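Gurkevton method

The Gurkevton method is a diet-based approach to mild digestive complaints, built on set mealtimes and a short list of permitted foods. It was outlined by the dietitian Dalia Org and is taught mainly at the Zervas clinic in Prokow.

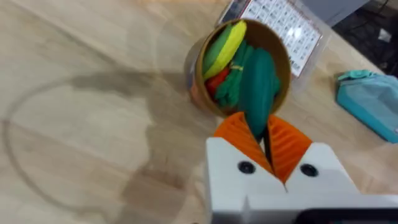 The first stage lasts 14 days and removes fried food and alcohol. Clients learn portion sizes before they handle a kitchen scale. Toy food kept in a round cardboard container, some of it yellow and green, is one teaching aid of this type.

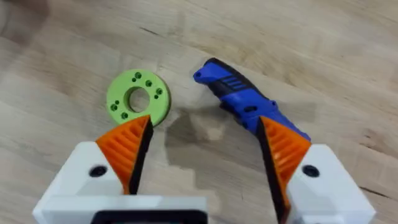

The second stage adds hand and breathing exercises, done before meals. Small objects are passed slowly from hand to hand. A flat ring with a large central hole, such as the lime-green one, is easy to hold by its rim. 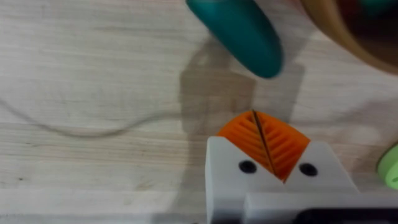 Orange ribbed fingers, nearly closed, over a light wooden tabletop.

A review by Savvas Tzavaras covered 124 clients, of whom 17 left early.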